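Search this site Search Enter keywords
Jastorstead food pantry reopens in larger home

December 30, 2021

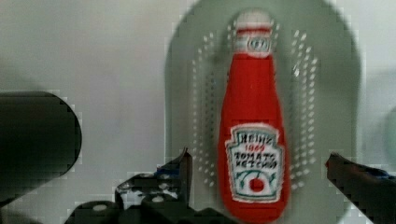

The food pantry in Jastorstead has opened its doors again after a long stretch of packing, painting and carrying, and what a pleasure it is to report that the new rooms on Baptista Street are already busy. The old place behind the bus station had served the town well enough, but anyone who stood in line there last winter will remember how narrow that hallway was – and how the draft came straight through it!

The new space gives the pantry 1550 square feet, with proper shelving along both long walls, a walk-in cooler and a side entrance for people who find steps difficult. Up to 40 households can be served in an afternoon, and families may now pick out their own groceries where before they were handed a packed bag.

Much of the work was paid for by a $3000 gift from Laltatton Hardware and by the spring supper held in May, which neighbors in Flornia were kind enough to help cook for. The shelving came from a shoe store that was closing, and it fits so nicely you would think it had been built for the room.

Canned fruit, rice, cooking oil and condiments are especially welcome just now, as are diapers in the larger sizes. Please leave donations at the side entrance before 4 p.m. – glass jars are fine if they are boxed. The pantry will be closed on New Year's Day and back to its usual hours after that.

Search again Go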